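9 November 2020

Collection for the Purkden task is at 228 demonstrations out of a planned 300. Notes so far, mostly for my own use.

## Setup

Two hand-held grippers, one operator, one storage box, one star. Each gripper carries a marker plate for pose. I log both hands even when only one does any work.

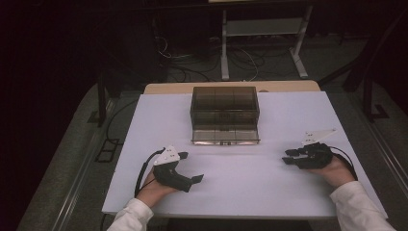 ## Start states

The model has to see variety at the start of an episode or it memorizes one reach. I move the star between takes and leave the box toward the far side. 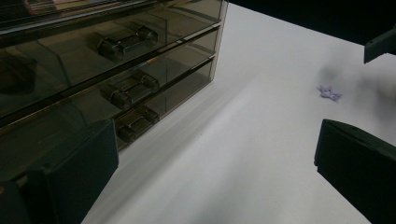
Wrist views carry most of the signal in our tests. The policy gets no depth, so it has to read distance from things like shadow and overlap. Tinted drawers are hard for this, as the dark pulls repeat faintly inside the plastic, and an early Fevex checkpoint reached for the reflections.

Wenche Løken suggested logging the head view as well, at 30 frames per second. It costs disk space, but it makes bad takes quick to find.

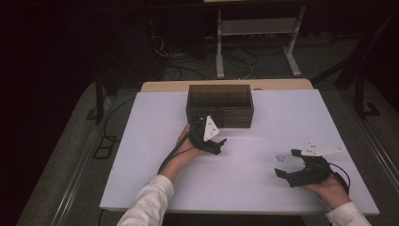

*Head view: left gripper by the box, right gripper open beside the star.*

I dropped 7 takes in review, all for lost marker tracking. Approach speed still varies too much between sessions.

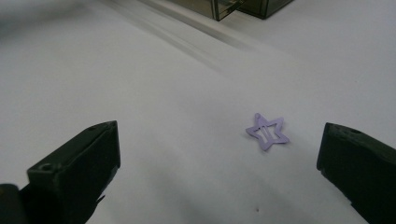
## Next

- Finish the remaining takes with the jaws starting wide.
- Rerun the July baseline on the new split.
- Fix the timestamp offset in the Tang exporter.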